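The Derex Open Day

The Derex open day is a once-a-year afternoon when the Derex robot lab in Gillemine lets regular people in to watch its arms at work, both the ones bolted to the floor and the ones that only live on a computer. I went to the one on 26 Jun 2023 and have been adding to this article ever since, so forgive me if it sounds more like a fan than a reference book!

History

The first open day had 33 guests and one demo, a sorting arm that kept stopping for lunch (that's what the staff called it, anyway). By the year I went, 192 people had signed up and they had to split us into groups of 14. The building used to be a shoe warehouse, and the ramps are still steep, so wear decent shoes.

The demonstrations

Most of the day is built on Flaluvov, the lab's own simulator. You sit on a bench in front of a big screen while an operator loads up a room, drops a bunch of household stuff on a table, and sets the arm to work on it. I loved this part way more than I expected to. The rooms are a mixed-up kind of homey, with a bed here and a tiled wall there, and the tables get things like a boot, a screwdriver, a copper-colored pan and even a chunk of driftwood.
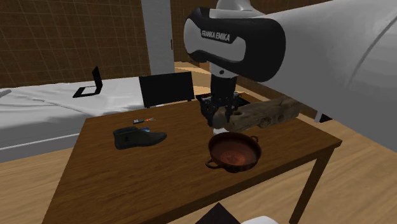 Can visitors drive the simulated arm themselves?
Each group gets a turn at the end of its session, using a handheld controller at the front desk. Kids go first, and a turn lasts until the operator resets the room.

The second stop is Esteban, the lab's name for its training run. It had gone through 2,162 practice rooms when I visited, and there was a counter by the door that people kept taking selfies with. After that you walk down to the shop floor, where a real arm moves blocks from one bin to another behind a clear screen. It's louder than you'd think, mostly the fans.

Getting in

Tickets are free but you have to sign up ahead, and the list opens in early June. Parking is behind the building (the front lot is for deliveries).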